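Manners for small robots

Setano is what we call the path robot, and I have been its rule-writer since October. It was meant to be a one-page job. The page now has 21 rules on it, and two of them contradict each other.

The lakeside path is where most of them get tested.

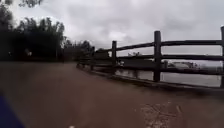
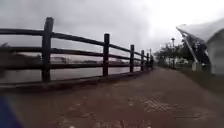
Rules that survived

Keep to walking pace. We argued over a number for ages, then settled on whatever the slowest person in front is doing, which annoys the engineers no end.

Stay 600 mm from the fence. The first draft said "a safe distance", and Setano's idea of safe turned out to be bolder than mine.

Give way to everyone, including dogs, and including geese, who were going to take it anyway.

Stop if the picture goes soft. A robot that can't make out a post has no business guessing where the water starts.

Rules that didn't

Say "excuse me" when overtaking. Good in theory. In practice it made a man drop his sandwich, so now it hangs back until there's room.

Log every twig. We got 183 entries from one outing and I read them all. The Warnura handbook recommends this sort of thing, and I would like a word with the Warnura handbook.

Next on my list is the question of puddles, where I want a depth limit and everyone else wants to see what happens.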